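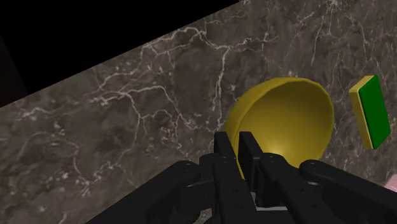 *On the simulator: the hand reaching for the yellow bowl, with the sponge over to the right.*

# Washing-up tips from the Setari open day

12 June 2023

I went to the Setari open day at Jiststead to look at robot hands and came home with two pages of notes about dishes. The demonstration was in the Magalhães building, in the long room on the ground floor. There was a big screen showing the simulated bench, and a real sink and drainer set up to one side so people could have a go at the same jobs themselves. Entry was free and parking was $15.

Wondimu Hadgu ran the session. His job is teaching the hand to pick up kitchen things, and he has spent a lot of time working out how people do it. Most of what follows is his, with a few of my own habits added. I've tried all of it at home except the tray liner, which I haven't bought yet.

## Picking up bowls

An open bowl with no handle is one of the harder things in the kitchen to hold when your hands are soapy. The software they use is called Prulo, and a counter in the corner of the screen read 1119 when we sat down. Those were all attempts at lifting one bowl, in one position after another. Wondimu said the failed ones taught him more, and he played several of them back slowly.

What I took from it:

- Hold a bowl by opposite sides, or with the thumb inside the rim and the fingers spread underneath. Pinching the rim at one point lets it swing.
- Get your fingers to the bowl before you close them. If one finger arrives early it pushes the bowl away across the bench.
- Lift straight up a little, then move it. Dragging a wet bowl sideways is how the chips get into the foot ring.
- If a bowl is lying tipped, settle it flat first and then pick it up.
- Stack no more than four in the sink. Mine are heavy stoneware, so I keep it to three.

Someone asked whether rubber gloves help. He had two pairs on the table to try. The ones with a textured palm were much better on a wet bowl than the smooth ones, and a glove one size too big was worse than bare hands. Mine were too big. I have bought the medium.

## Dark marble and other patterned benches

We have a dark stone bench at home, so I was interested in the simulated one, which is dark marble with white veins running all through it. He said they swap the bench surface often, because a busy pattern makes small things hard to pick out. That is true for people as well. I have lost a clear measuring spoon on ours for most of an afternoon.

- Keep prep bowls in a strong plain colour if the bench is patterned. Yellow is good.
- Clear glass lids go on a tea towel.
- To find crumbs on dark stone, put a torch down flat on the bench and look along the beam. They all throw shadows.
- Wipe marble with warm water and a drop of plain dish soap, then go over it with clean water and dry it. No vinegar or lemon, and none of the spray cleaners that have either in them. They etch the polish and the dull spots stay.
- Wine, tomato and citrus juice want wiping up straight away, for the same reason.
- Never use the green side of a sponge on it.

I asked about an etched ring we already have near the stove. Wondimu said he was the wrong person to ask, but the woman beside me had used a marble polishing powder on hers with a damp cloth and was happy with it. Test it somewhere out of sight first.

## Sponges

The two-sided sponge, green scourer on one face and yellow foam on the other, got more time than I thought it would. A person turns one over without looking. The hand has to let go and take hold again, and there was quite a long stretch of the talk on this.

1. Stand the sponge on its long edge to dry. Lying flat it stays wet underneath and starts to smell in a day or two.
2. Wring it out before you put it down — properly, with both hands.
3. Cut one corner off when it moves from dishes to benches, and a second corner off when it goes down to floors and bins. After that it is finished.
4. Foam side for non-stick, enamel, glass and anything with a printed pattern. Green side for stainless steel and oven racks.
5. Keep it off the tap side of the sink, where it collects drips all day.

I had been microwaving ours to freshen it. Opinion in the room was divided. I've gone back to replacing it more often, and a pack doesn't cost much.

For greasy trays, soak first and scrub second. Fifteen minutes under hot water with a squirt of detergent does most of it. The tap at their sink was set to 70 degrees at first, which is far too hot for hands, and they turned it down before anybody used it. Check your own with a thermometer if you have small children in the house.

## Setting out the sink

The most useful part for me was the layout. Before each run they reset the bench so that everything the hand needs is within reach and nothing is behind anything else. Wondimu drew it up on a whiteboard for a human kitchen and I copied it down.

- Dirty things on the side of your weaker hand, drainer on the other. Left-handers swap it round.
- Sponge within reach of the hand that scrubs, with a clear gap between it and the dishes so you can grab it without knocking anything.
- Knives by themselves on the bench, never in the suds.
- Glasses first, then cutlery, bowls and plates, with pots last.
- Leave an empty patch of bench the size of a dinner plate. You will need to put something down.

Our drainer was on the wrong side for me and had been for years. Moving it took a minute. The only trouble was that the kettle then had nowhere to go, and it is now on top of the bread bin until I think of something better.

## Drying and putting away

They didn't demonstrate drying, so these are mine.

Bowls go upside down and leaning, with a gap at the bottom for air. A bowl turned flat onto a towel traps steam and comes up wet. Use one tea towel for glasses and a different one for everything else, and wash both hot. Don't use fabric softener on them — it leaves a film and they stop soaking up water.

Put a square of paper towel between non-stick pans when you stack them. If you use a shelf liner, get the open mesh kind.

## If you want to go

The next open day is in December, same building. The demonstration runs twice and the second one was quieter. The chairs at the front are low, so stand at the back if you want to see the screen properly. There is a step at the side door and a ramp at the main one.

Take a jumper. The room is kept cold for the computers, and they told us the heaters along the wall are 2000 watts each and can't be run while the demonstration is on.

Tea and biscuits were in the corridor afterwards. The cups were washed by hand, and I dried.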